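Tuesday is looking-after day for the arm at Umon, so pull up a chair, this one runs on a bit.

First job, and it's my favorite – going over the bolts on the blue table with the little Tonero wrench. One of them had backed off by 4 degrees and I'd been blaming the software all week!

Then I wiped down the maple board, set the blocks back out and touched the rod off again at 16 points. Slow going, but it's a nice quiet hour with coffee.

The red cylinder is always my first check after that. I come at it from above, nice and gentle – speed turned way down, one hand near the stop.
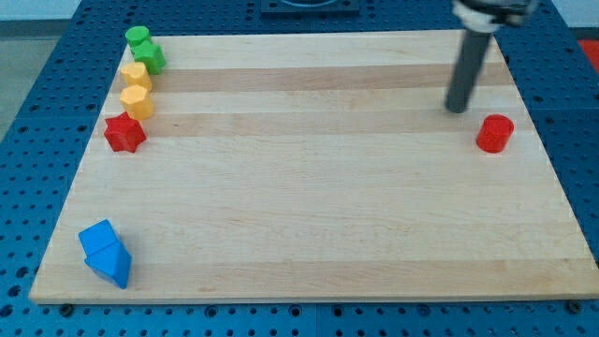
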